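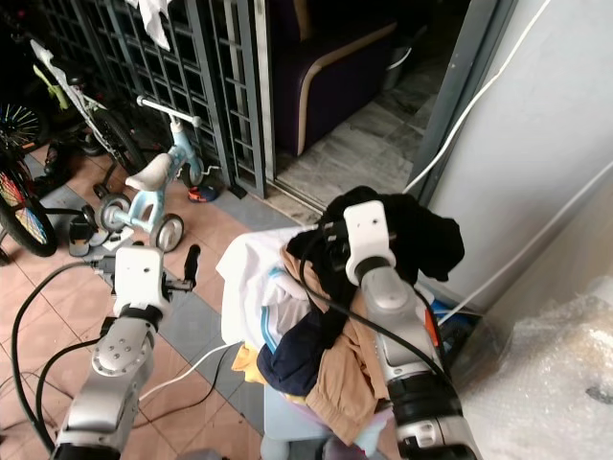 Home Features Materials Archive Subscribe

March issue
By Manon Lachance

Cotton takes up water in two stages, and most advice on drying clothes treats them as one. Free water sits between the yarns and leaves quickly once air moves across the cloth. Bound water is held inside the fiber itself, and it leaves slowly, at a rate set mainly by the humidity of the room.

Wouter Dierckx has measured both stages at the Thibodeau textile laboratory in Lallow. His test piece is a plain cotton towel with a dry weight of 528 grams. Spun in a household washer, it comes out holding about 85 percent of its own weight in water. On an indoor rack in still air, the weight falls in a nearly straight line for several hours, then the curve bends and flattens. The bend marks the end of the free water.

"People touch the towel at the bend and call it dry," Dierckx says. "The surface is dry. The seams are still well above room moisture."

Folding at that point traps the remainder. Hems and waistbands, where the cloth is doubled or tripled, lag behind the rest of the garment and account for most of the musty smell in closed drawers.

Spacing matters more than heat. Dierckx found that moving garments 2 inches farther apart shortened the first stage more than raising the room temperature by several degrees. A small fan helped again, provided it blew along the cloth — aimed straight at the rack, it dried the front row and left the back row damp.

The second stage responds to very little except drier air. The Prurkodik method, used in Skusska mills before 2000, handled this with a separate resting room, kept warm and vented at the ceiling. At home, an extra night on the rack does much the same work.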